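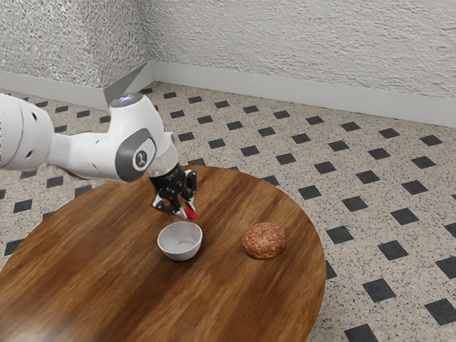
Trillholm is a small webcomic studio and drawing school in Pukham. We publish two comics online, print them as books when there are enough pages, and teach evening and weekend classes to people who want to make comics of their own. Most of our teaching is about the parts of a page that readers pass over quickly, such as rooms and furniture. A round wooden table like the one at the top of this page is a good first-month problem, because the top has to be drawn as an ellipse and a beginner will nearly always make that ellipse too fat, or put points on the ends.

What we publish

Our main title is Givari, a fantasy serial about a salt-trading family and the river city they are thrown out of. It has been running since the studio opened and now stands at 2446 pages, all of them free to read from the archive. New pages go up twice a week. The early chapters were inked by hand and scanned, and it shows in the line. We have talked about redrawing them and decided to leave them alone.

Gu is the shorter one. It is a black and white strip about a night baker and the goose that lives behind the shop, and it updates when a strip is finished. There are two printed collections so far. The first is sold out and we do not plan to reprint it until the third is done.

Both comics are paid for by book sales, class fees and reader subscriptions. We have 695 subscribers at the moment. They get pages a week early and a PDF of each chapter's thumbnails and pencils. We do not run ads on the comic pages. We tried it for one winter and took them down again – they slowed the site and brought in very little.

Classes

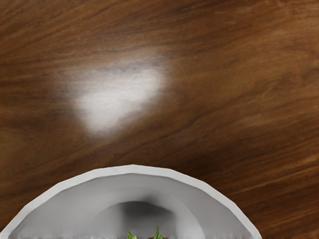
We run three courses: Drawing for Comics, Page and Panel, and Color. Each one lasts ten weeks. Color is the newest, and it spends its first two evenings on plain household surfaces before anybody gets near a figure. Wood comes first. Students tend to pick one brown and fill the whole shape with it, while a tabletop such as this one moves between warm chestnut, reddish brown and narrow chocolate-colored streaks, and the grain runs on a slant for most of its length. Students mix four browns, block in the light and dark bands, and only then put in the lines. A bowl or a cup goes on top in the second session.

Class size is limited to 14, which is the number of desks we have. You can work on paper or on a tablet. Paper, ink and brushes are included in the fee, but please bring your own tablet if you want to use one. No portfolio is needed for Drawing for Comics. For the other two we ask to see six pages of anything, finished or not.

Students keep all rights to the work they make here. At the end of each year we print a class anthology, and anyone who has completed a course can submit up to eight pages. Contributors get three copies and a share of what is left after printing.

The studio

We are on the second floor of a former print shop, up one flight of stairs. There is an elevator at the back of the building – ring the lower bell and someone will come down. The front room has the book shelves and is open to visitors on class days. The lending shelf has 71 titles on it, mostly small press, and you can take two at a time.

Submissions and other work

We are not looking for new series to publish. We do take on covers, spot illustrations and lettering for other publishers when the schedule for Givari allows it. Send the page count, the size, the deadline and your budget in the first message. We do not draw samples for free.

For school visits, please write at least six weeks ahead. We bring our own paper.

Page last updated December 8, 2020.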